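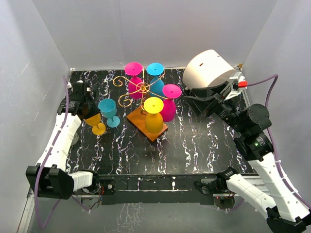 Two-arm cell with the stemware rack, left gripper carrying a yellow glass.

Fidell two-arm bench cell: purchasing review

We budgeted for this cell over two quarters and bought it in December. The quote from Moder covered two arms, mounts, grippers and one day of commissioning. It did not cover the walled enclosure, spare cables or freight, and those three lines added $3157 to the order.

Our test task is racking wine glasses upside down on a gold wire stand with a square base. The glasses have a matte, opaque finish, and I would start with those before pricing anything for clear stemware. Stems are a fair test of grip and wrist clearance. With both arms working over one small rack, approach angles matter more than rated reach, so ask for a layout drawing before you sign.

Cabling is the weak point. It runs outside the links and is held along the right arm with small cable ties. Access is good, but allow for replacements. A spare set cost us $1087 and took 27 days to arrive. Yanling Du now keeps one on the shelf.

Build quality is adequate. The perforated links are easy to clean and the mounting blocks at the front edge have stayed put – re-torque them after the first week anyway. The patterned benchtop was our choice; plain grey would be cheaper.

Support by email was prompt. The manual has no spare parts list, and Rajitha Jayasinghe had to request part numbers one at a time.

Rating: 4 out of 5. One mark off for the quote.

Reviewed by Chunhua Su, 19 October 2025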